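Metal binding loops: reuse, replace, or switch to hinged rings?

Forum index > Paper, Print and Binding > Mechanical binding

ferd_danzer wrote:
I keep workshop logs and parts lists in metal-bound books, letter size, card covers, short edge bound. Pages have to come out and go back in when a list is revised. Until now I have opened the binding, changed the sheets and closed it again. I want to stop doing this if there is a better method, but I don't want plastic comb. Metal loops, to one side in both pictures:
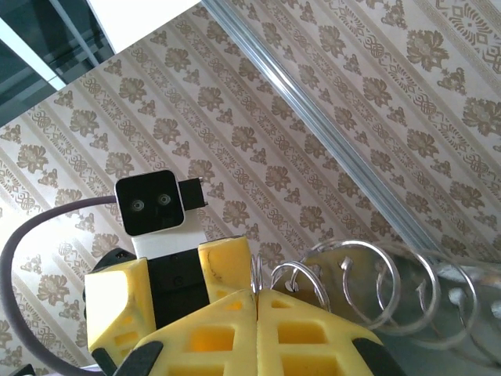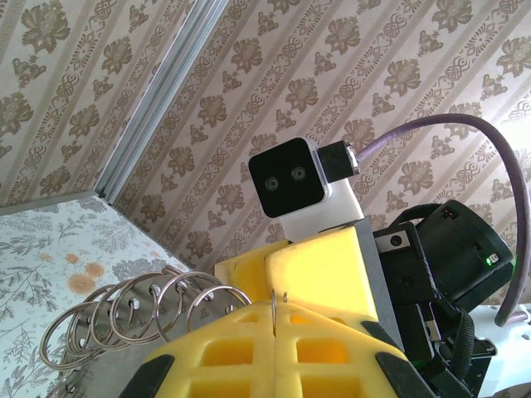 Requirements as follows. The book must open flat. It has to fold back on itself so that one page can lie on a bench. A single sheet should be replaceable without touching the others. Thickness is modest, covers included, and will not grow much. Paper is ordinary copier stock with a heavier divider every so often.

What I have on hand: a used Ondow manual punch, square holes, 3:1 pitch, and a carton of pre-punched paper, 3,000 sheets, same pitch. I would prefer not to waste the paper. If the answer is "buy rings", please say which diameter and how many positions.

Ferdinand Danzer

kerf_and_crease wrote:
Get the terms straight first, because the supplier will not do it for you. Three different products are sold as "metal rings" for this:

Twin-loop wire, also called double-O. Comes as a C-shaped strip and gets crimped shut. Opens flat, folds back fully. Intended to be closed once.

Single spiral coil. One continuous wire wound through the holes. Folds back, but facing pages sit offset by part of a pitch. To change a sheet you unwind it from one end.

Individual hinged rings. Separate rings with a snap joint. Fully reversible.

Your single-sheet requirement rules out the first two in normal use. Whatever is in there now, opening it repeatedly is where your trouble starts.

dogear_dept wrote:
I disagree that twin-loop is one-time. I have reopened the same wire four times on a price book and it still closes. The trick is to open it only as far as the sheet thickness needs and to close it in a proper crimper with the stop set. Flat pliers are what ruins it. People spread it wide, bend the loops past where they want to go, and then blame the wire.

kerf_and_crease wrote:
It closes. The question is whether it closes round. Each cycle hardens the steel at the bend and the gap at the seam gets wider. Once the gap exceeds the thickness of a sheet, the first and last pages start to walk out. You see it at the corners first. Four cycles is believable for a price book that sits on a shelf. A log that gets folded back on a bench every day is a different load.

dogear_dept wrote:
Fair point about the daily folding. I would still put the seam inside the back cover, between the last page and the cover, so that anything working loose has card to get past. Most shop binding does this already.

ferd_danzer wrote:
Thanks. Seam position is something I have not been consistent about. I have been closing with pliers, taped jaws, one loop at a time. The loops come out with slightly different diameters and the book turns unevenly, as you would expect.

Lingyun Lü wrote:
I rebind service manuals. My advice depends on how often you revise.

If a book is changed a few times a year, stay with twin-loop, replace the wire every time and do not reuse it. Wire is cheap next to the time spent straightening it. Cut the old one out with side cutters, slide the sheets off, swap, insert new wire, crimp. With the sheets already punched this takes me six minutes per book, covers included.

If it is changed weekly, use hinged rings. Your 3:1 square holes will take them, but the holes are small and close to the edge, so the ring has to be made from thin wire. Thick rings bind in the hole and tear the paper between hole and edge. Test one before you order a bag.

Do not fill every hole. For letter size on the short edge I use four rings, the outer two set one hole in from each end. More rings make the page harder to turn, since they never line up perfectly.

testpunch wrote:
Four is too few for a bench log. The sheet carries all of the load at four holes. With wire every hole shares it. I would go to six, or reinforce the edge.

Lingyun Lü wrote:
Six is fine if the ring diameter is generous. With tight rings six will drag. Reinforcing the edge is the better fix: a strip of clear polyester film along the edge, applied before punching. That does not help with paper that is already punched, I admit. You can strip the dividers and covers only, which take most of the handling.

testpunch wrote:
Agreed on the film. On diameter, measure the full stack squeezed lightly, covers included, then go up by a third for fold-back use. Catalogs quote a sheet capacity for a book lying closed. That figure is too optimistic for anything folded behind itself.

ferd_danzer wrote:
Does the hinge side matter? I assume the joint should be kept out of the page travel.

kerf_and_crease wrote:
It matters more than the diameter. On cheap rings the snap joint has a burr and every page has to cross it. Run a fingernail over it, and if it catches, it will catch paper too. Dress it with fine abrasive — a few strokes, then wipe. The rings will rotate in use regardless, so you cannot rely on parking the joint out of the way.

The better ones have the hinge and the joint opposite each other, both ground. I bought mine under the Jurnumon name and did not need to touch them. I can't say whether the current stock is the same.

dogear_dept wrote:
One objection to rings that has not come up. They have no common spine, so the sheets skew. The stack turns into a parallelogram after a week and you square it up by hand. Wire keeps the edge aligned because every hole is located. For parts lists with a column down the binding edge I would find this irritating.

Lingyun Lü wrote:
True. A stiff back cover with close holes reduces it. It does not remove it.

ferd_danzer wrote:
Summary of what I intend to try. The slow-moving books stay on twin-loop, new wire each time, closed in the crimper with the seam inside the back cover. The one log that changes constantly goes to thin hinged rings, six positions, film on covers and dividers. I will order enough rings for that book only and see how badly it skews.

Still open: the Ondow punch has a margin adjustment with no scale. If anyone has set one of these for a deeper margin, how far can it go before the holes stop matching pre-punched stock?

testpunch wrote:
On mine the guide moves by 4 mm in total. Pre-punched stock is already at a fixed depth, so any change will show as a step at the edge when you mix the two. Punch a scrap, lay it over a factory sheet, hold both up to a lamp and adjust until the holes coincide. Then mark the guide with a scriber. Paint marker wears off.

ferd_danzer wrote:
Will do. I'll post the measurements in May when the first book has had some use.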